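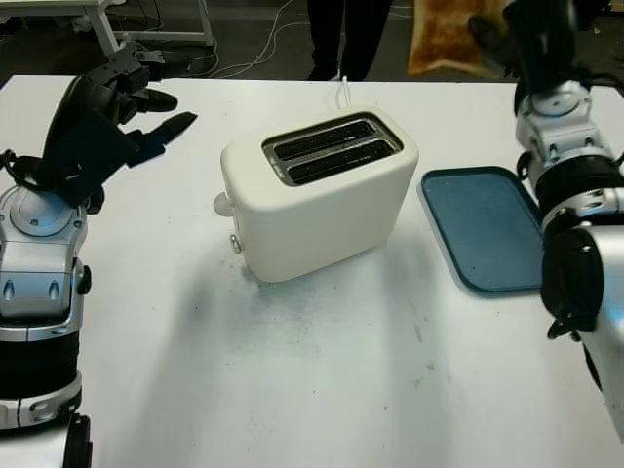 Figure 3. Two-slot toaster and blue tray on the white tabletop.

3.2 Where people put the toaster

I came into this part of the study thinking toasters were the dull end of the kitchen. Then we read the diaries from Berkton, and people had so much to say about them! The knob side matters a lot. Most of our households turned the toaster a little so the knob faced whoever made breakfast, and they kept doing it even when the cord ended up in a silly spot (mine does too, I checked). Juniper Castellanos coded 400 diary entries for this section, and "crumbs" came up in 200 of them, usually next to a complaint about wiping.

Trays were the other surprise. A flat tray beside the toaster gave the toast somewhere to land, and people who had one wrote less about plates. Ansel Alcantara thinks it's mostly habit, and I'm still arguing with him about that. 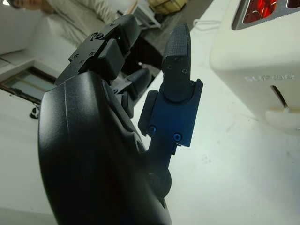

Does a tray next to the toaster cut down on wiping?
It seems to help a bit, mainly with crumbs from buttering, but the ones that fall out when you move the toaster still land on the counter.

We come back to the crumb entries in Section 4, with the Sorensen households split out.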